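Lillitell: recetas domésticas transcritas, versión de septiembre

Léame

Lillitell reúne 2540 recetas copiadas a mano de cuadernos familiares y pasadas a texto. Antes de descargar nada conviene leer esto, porque la ficha anterior prometía más de lo que hay.

Qué contiene

Un fichero de texto por receta y una tabla con título, cuaderno de origen, década atribuida y persona que transcribió. Los cuadernos son 36. La década es casi siempre una conjetura: Idalina Louro la dedujo de la letra y del papel, y yo no pondría la mano en el fuego por ninguna anterior a los sesenta.

Cómo se transcribió

Mafalda Barros y Hauwa Idahosa hicieron la primera pasada. Ildikó Szilágyi revisó unas 800 recetas, sobre todo dulces. El resto no lo ha revisado nadie, por mucho que la columna "estado" diga "completo". Completo significa que se llegó a la última línea.

Medidas

No están normalizadas. Hubo un intento de convertir tazas y cuartillos a gramos con la tabla de Derkthorpe y lo retiramos: daba bizcochos con el doble de harina. Quien quiera convertir, que lo haga por su cuenta y lo compruebe en el horno.

Problemas conocidos

- 23 recetas aparecen repetidas con títulos distintos.
- "Una pizca" y "un puñado" se confunden en el cuaderno Volthorpe, que está manchado.
- Los tiempos de cocción faltan a menudo. Faltan también en el original.
- La etiqueta "tradicional" la ponía quien transcribía, sin criterio escrito. Yo la ignoraría.

Usos

Sirve para buscar variantes de un plato o mirar vocabulario de cocina. Para afirmar qué se comía en una región no sirve: los cuadernos son los que nos prestaron, y casi todos salen de las mismas pocas familias.

Contacto

Sofia Bragança mantiene la tabla. Las correcciones se agradecen con el número de receta y la línea exacta; los avisos de "hay erratas" ya los damos por recibidos.
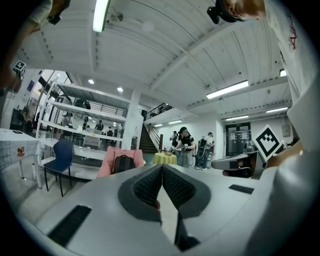 Las correcciones aceptadas entran en la versión siguiente y la tabla anterior se conserva sin cambios.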